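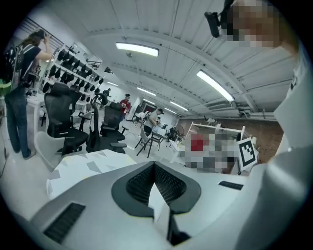

Finding a chair your back will forgive

I have owned a great many bad chairs. There was the kitchen stool I wrote my first columns on, then a velvet thing from my aunt that looked lovely and left me walking like a question mark by suppertime. So when Nilmini Ekanayake invited me to spend a January morning among the office chairs at Senitz, I said yes before she had finished the sentence.

If you have only ever bought a chair from a website, the parts are what surprise you. Black headrests and back pieces hang in rows on the shelving, column after column, and you begin to see how much of a chair is really a set of small decisions about where your neck ought to go. Nilmini has been making those decisions for 10 years, first at Bastos and now here, and she talks about lower backs the way my grandmother talked about roses.

Her first piece of advice was to sit down and stay down. Most of us give a chair a minute or two in the shop, bounce a little, and reach for our wallets. She likes people to sit for 40 minutes, with a book or some mending (I had brought my crossword, and got most of it done).

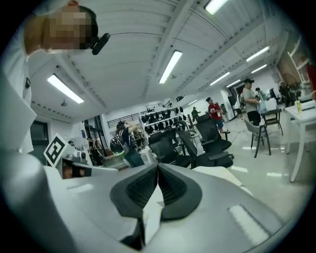
By the end of that time you will know whether the seat is too deep, and your shoulders will have told you plenty about the armrests. She asks for knees bent at 90 degrees to begin with, feet flat, and then she wants you to stop being so good and slouch the way you do at home — it's the slouching, she says, that a chair has to put up with all day long.

I fell rather hard for a mesh back called the Dillik. The Tostent has the softer seat, and I went back and forth between them like a child at a bakery counter. Mesh breathes nicely in summer, but my old sweaters do snag on things, and Nilmini told me quite kindly to come back wearing the worst one and try again.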